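Kallio Storage Tub, Round, 13 Liter

Item 486
Sold by Clelex

Availability: in stock
Ships from: Gorkamora warehouse

The Kallio is an open tub for toys, craft supplies, clothespins and other small things that end up on the floor. It weighs 700 grams empty and stacks inside others of the same size. The lid is sold separately (item 743) and also fits the older Kitach tub.

Wash by hand in warm water with dish soap. Do not use scouring pads, which leave marks on the plastic. Keep away from stoves and heaters.

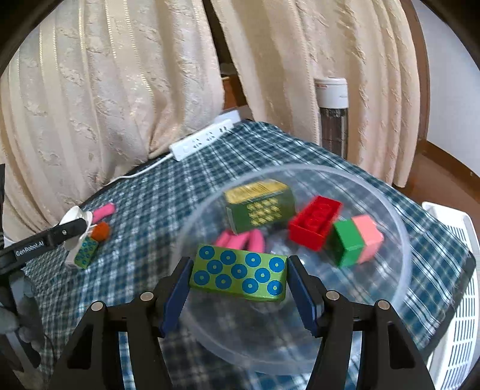 Choosing a size depends mostly on what you plan to keep in it. The 13 liter tub suits a starter set of building blocks or a few balls of yarn with needles. For flat pieces, such as a green block with blue rings printed on its face, a wide round container is easier to sort through than a deep bin. Larger sets should be split between two tubs so the bottom one can still be lifted by a child.

Specifications
Capacity: 13 liters
Weight: 700 g
Lid: not included
Dishwasher safe: no
Food use: not rated

Returns
Unused tubs can be sent back within a month of delivery. Lids are returned separately under their own item number.

Customer review
Gladys Barasa: Bought two in November for the playroom. They stack well but are hard to pull apart if you push them down. I would order the lid next time.

Wholesale orders: contact Flurina Gasser at the Clelex sales desk.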